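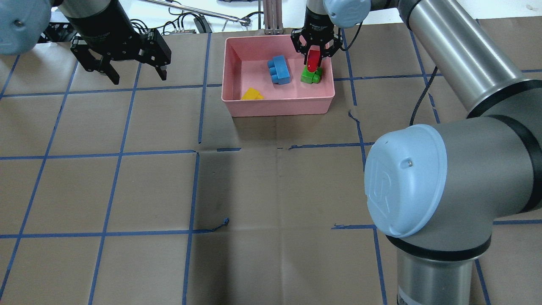
Four blocks in the pink bin, on the brown paper.

Up at half past five because of the gulls. Porridge, then out to the allotment before it got warm. The Etthorpe path is still closed at the bottom, so I went round by the road, and that adds 11 minutes each way with the barrow. I timed it.

The broad beans have blackfly at the tips. I pinched them all out and put them in a bag to take home, as the compost heap is full. The first row of potatoes is through and I earthed it up. The second row isn't showing at all. I scraped back a bit of soil at one end and found a seed potato with shoots on it about as long as a fingernail, so I covered it over again and left it alone.

Water butt down to a third, which is poor for April. I gave the onions two cans and the gooseberries one. The rest can wait. If there is no rain this week I shall have to start using the tap by the gate, and there is always a queue for it after tea.

I sowed carrots, the Fakir seed this time. It was £1.78 a packet against nearly three pounds for the ones I had last year, and those came up in patches. The packet says 852 seeds, an odd number to print on anything. I did one long row and kept the rest back for May. Covered it with fleece and weighed the edges down with half bricks.

Home by ten. Washed the bean tops off my hands, which took two goes with the nail brush. Cheese on toast.

Spent the afternoon on the shed door. The bottom hinge has pulled out of the frame again. I had bought a tub of 100 screws from Brivar and they were too short, so I plugged the old holes with matchsticks and glue and used the longer ones from the jam jar. It shuts now but you have to lift it. The real trouble is that the frame has gone soft at the foot and I ought to cut out the bad piece and let in a new one. Not this month.

Rang Grillance about the greenhouse glass. They have the size but want me to collect it, and they close at four. I said I would come in the morning. Must remember to put the old blanket in the car, and to measure the second pane again, as I have two different figures written down for it and they can't both be right.

Soup for supper with the last of the leeks. They had started to go woody in the middle. Pulled up the radio programme I missed and fell asleep before the end of it. Clear sky at bedtime, so I went back down and put newspaper over the tomato plants in the porch.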